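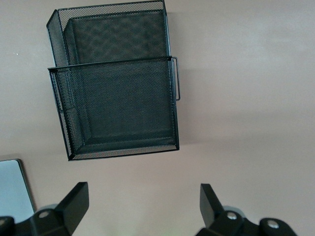
Is a paper filing system still worth the trouble?
Home Office & Paperwork > General

hmakowska_r
Posted Aug 14, 2023

My brother-in-law has been after me to do the Smadi method and I want to hear from people who have lived with it for longer than a month. For those who missed it, you're supposed to touch each piece of mail once, put it under "act" or "keep," and clear "act" every evening. There's a paid course, which is where my eyebrows went up.

I have two kids, a mortgage and a small side business fixing sewing machines. Paper comes in faster than I can deal with it. But I've bought into systems before. I still have a label maker in a drawer from the last one, and it has labeled four things.

Does it work or am I paying to be told to open my mail?

Roman Makowska

----

tazar
You're paying to be told to open your mail.

----

yeh_th
I did the course. Seven lessons, and the first three are him talking about his own kitchen counter. The act/keep part is fine and you already have it for free from the post above. The evening clear-out lasted until the first week I had a cold.

What did help was giving up on sorting the keep pile by subject. I go by year now. One folder per year, everything in it, newest in front. When I need something I flip through one folder. It takes a couple of minutes and I need something maybe twice a year.

----

hibaawad
Going to disagree with yeh_th on the by-year thing. That works until you have to prove something that runs across years. We had a roof claim and the insurer wanted the original estimate, the invoice, the permit and every letter since. Ours were spread over 4 different folders and I missed a letter. Cost us weeks of back and forth.

House papers go together. Car papers go together. Medical goes together, one folder per person. Taxes are the only thing I'd file by year.

----

yeh_th
Fair, but how many roof claims do you have? I'd sooner spend one bad afternoon than file by subject for the rest of my life.

----

hibaawad
It wasn't one bad afternoon, it was weeks, like I said. And filing by subject takes the same five seconds as filing by year. You're holding the paper either way.

----

tazar
Five seconds if you know which subject. Where does the receipt for the car seat go? Car? Kid? Warranty? That's how people end up with a folder called Misc that's thicker than all the others put together. Mine was.

----

pliew
Why keep any of it? I scanned everything in January and shredded the rest. I use Ururier on my phone, it reads the text and I just search for the word I want.

Prasetyo

----

tazar
And when Ururier doubles the price or shuts down? I had all my receipts in Arimside. They gave us 27 days to export and the export was a pile of files named with random numbers. I'm not saying don't scan. I'm saying keep a copy somewhere that doesn't need a login.

----

pliew
I back up to a drive at home. Same risk as your paper if the house burns down.

----

hmakowska_r
I tried scanning. The sewing machine receipts are on that shiny paper and half of them had faded before I got to them. Also my scanning pile turned into its own pile, so then I had two.

@hibaawad what do you do with things you haven't dealt with yet? That's my real problem. Once it's filed I'm okay.

----

hibaawad
It stands upright where I can see it. Anything lying flat gets another thing put on top of it, and then it's gone. Unpaid bills and forms with a deadline go in front, and I write the due date on the envelope in marker. I don't do it every evening. I do it when I sit down with coffee and feel guilty.

----

yeh_th
Okay, the due date on the envelope is good. I'm taking that one.

----

brorgate_fan
Has anybody tried the Brorgate binders? Color coded, seven tabs each. Bit pricey but they look great on a shelf.

----

tazar
Looking great on a shelf is what I'm afraid of. Show me one that's been used for three years by someone with kids.

----

brorgate_fan
Mine is from last month so I can't help you there lol

----

hmakowska_r
Skipping the course and the binders. I'm going to try subject folders for the house and the business, by year for taxes, and marker on the envelopes. Car seat receipt is going in with the car. Tazar can come over and argue with me about it.

----

tazar
It's a kid thing. Put it under kid.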